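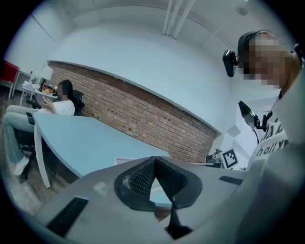
Evening, May

Back from Plustlow with a folder, a headache and a tote bag I didn't ask for. Three hours in the car each way to look at a place to get married. I said I would go in with an open mind and I did, for the length of the driveway.

The driveway is lovely, I'll give them that. Then you park and somebody hands you a glass of something with a twig in it, and the selling starts. The coordinator called it "your day" so many times that I stopped hearing it as English. She said the lake view "photographs itself." I asked what the lake looks like in October when the ceremony slot is 4:30 and the sun is behind the ridge. She said moody. I wrote down "dark."

The price. The folder says $124 a head, which I was ready to be pleased about. Then you turn the page. That is for the meal. The chairs are extra if you want them outside, and the ceremony is outside, so I would like to meet the couple who says no to chairs. There is a $3,000 "setting fee." I asked what was being set. She said it covers the setting. We went around that one twice and I let it go because my fiancé was giving me the look.

We also have to use their people. Flowers come from Mevava and the music from Skelteo, and if you bring your own you pay a penalty they call a coordination charge. I have heard Skelteo play, at my cousin's wedding two summers ago, and they did a slow version of a fast song and then a fast version of a slow one. Maybe they've gotten better. I'd want to hear it before I paid for it, and apparently couples don't get to hear it. There's a video.

The tasting was five bites on a slate. The mushroom thing was very good. I don't see what five bites cooked for two people proves about dinner for everybody we know, all wanting it hot at the same moment. I asked whether the same kitchen does both and got "the same philosophy."

He loved it, of course. He stood on the terrace with his hands in his pockets and I could see him already giving the toast. He says I'm doing the thing where I argue with a brochure. Fair enough, but the brochure started it. It says weddings there are "unhurried," and on page 23 of the contract it says the bar closes at 10 and the room has to be clear by 10:30.

The rain plan is a tent. The tent is extra. You have to decide on the tent a week ahead, when there is no way of knowing if it will rain.

His mother called at dinner to push Ghauri again, the old inn by the river where she had her anniversary party. I was short with her and then felt bad. It has ugly carpet and a low ceiling in the dining room, but she says they quoted her one number and that was the number she paid. I don't entirely believe it. I told her we would go look.

Plustlow is holding the October date for us "as a courtesy." The courtesy runs out in ten days, and they will need a deposit by then. She said another couple is very interested in the same weekend. There is always another couple.

Need to ask about parking, and whether the chairs at Ghauri come with the room. Didn't sign anything. The tote bag is in the hall closet.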